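Rule 11

The rule book at Kalau had 84 pages, and Kirsty Haworth had written most of them. Rule 11 was one of the short ones. No unit touches a panel until it has said what it is going to do and a person has said yes.

Solheim, the plant manager, wanted it gone. He had come over from Stovholm in December, where the units ran the switch rooms alone at night.

"It costs us 40 seconds every time," he said.

"Yes," said Kirsty.

"We do this all day long."

"I know how often we do it. I sign the sheets."

He pulled up a chair beside her at the desk and looked at the screen. The unit on shift was called Prunus. It had stopped in front of the cabinet and was waiting, as it was supposed to. 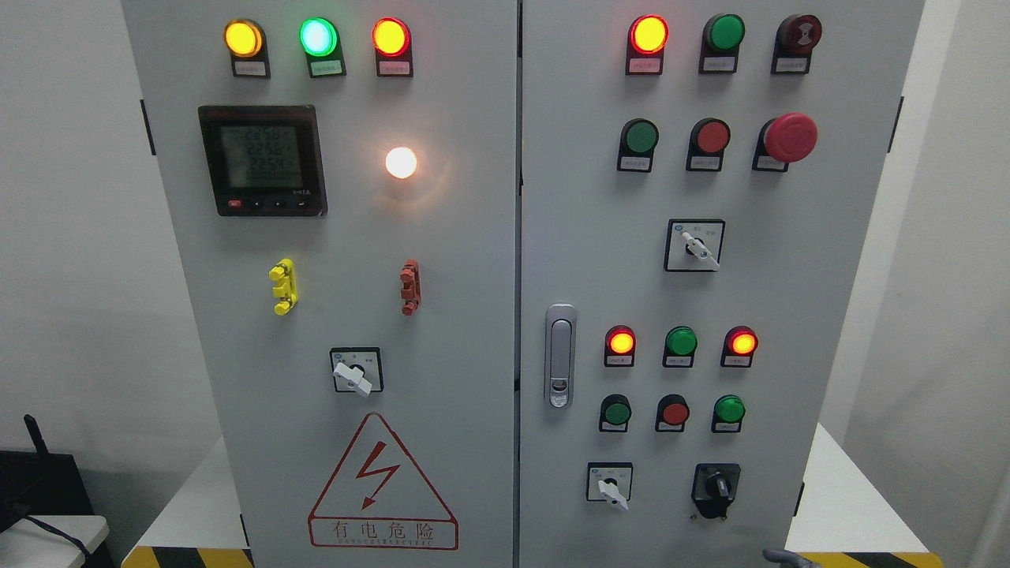 Prunus at the cabinet, before the call.

"Read me the meter," Kirsty said into the microphone.

"225.8, 225.6, 225.4," said Prunus.

"State your action."

"I will press the green button. Right door, bottom row."

Solheim leaned back. "There. It knows. Say yes and let it get on."

Kirsty didn't say yes. She looked at the bottom row, where a red button sat between two green ones.

"Prunus, which green button?"

The line was quiet for a moment.

"The work order says green button, bottom row," said Prunus. "There are two. I had chosen the left."

"Why the left?"

"It was closer."

Solheim picked up the work order and read it through, then turned it over to see if there was anything on the back. He had approved it himself that morning.

"It should be the right one," he said after a while. "I think. I'd have to look at the drawing."

"Prunus, hold," said Kirsty. "Hands clear of the panel."

"Holding. Hands clear."

Solheim went to find the drawing. It was in the other building, and he was gone over 6 minutes. Kirsty opened the rule book and wrote a line under Rule 11 in pencil: name the control by its label, never by its color. She would have to type it up later and get it signed.

When he came back he had the drawing under his arm and his coat was wet.

"Right one," he said.

She gave him the microphone and slid the pencil over with it.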